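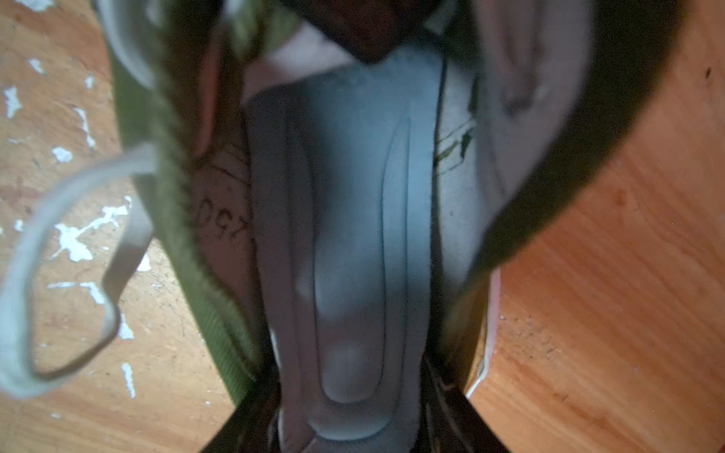 *Photo: Yanling Ren*

# Stodska cedar shoe inserts, eight months in

I bought two pairs of the Stodska inserts in August to replace the charcoal pouches I had been using for years. The pouches worked for a month or so each and then did nothing. Stodska sells its inserts as a buy-once item, and at 55 dollars for two pairs I wanted to see if that held up.

Each insert is a split block of cedar with a spring between the halves. You push it in toe first and let go. The spring is stiff at first and loosens a little after a couple of weeks. Mine came in medium, which the chart gives as sizes 8 to 10. I wear a 9 and the fit is snug in running shoes, a bit tight in dress shoes.

Smell control is good but slow. Overnight is enough for shoes worn to the office. After a long run I leave them in for two nights – one night helps, but not all the way. 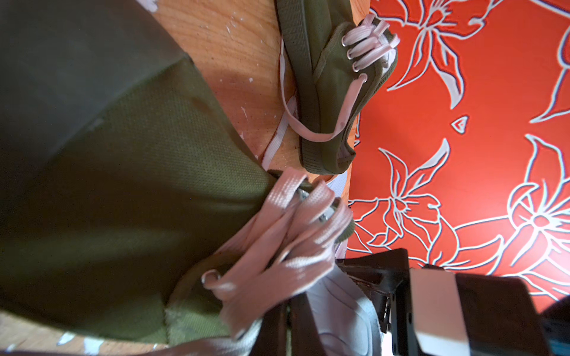 The scent fades by the third month. The maker says to sand the wood lightly, and that does bring it back. I used 220 grit and it took five minutes per pair. No sandpaper is included, which seems cheap at this price.

One spring has started to squeak. It still works, and a drop of oil would probably fix it, but I don't want oil near the lining.

I also tried the Jomance version, which costs less and uses a plastic frame with cedar chips inside. It is lighter and better for travel, but you can't sand chips, so you end up buying refills.

Four stars. I would order the Stodska again for shoes that stay at home, and keep the Jomance in a suitcase.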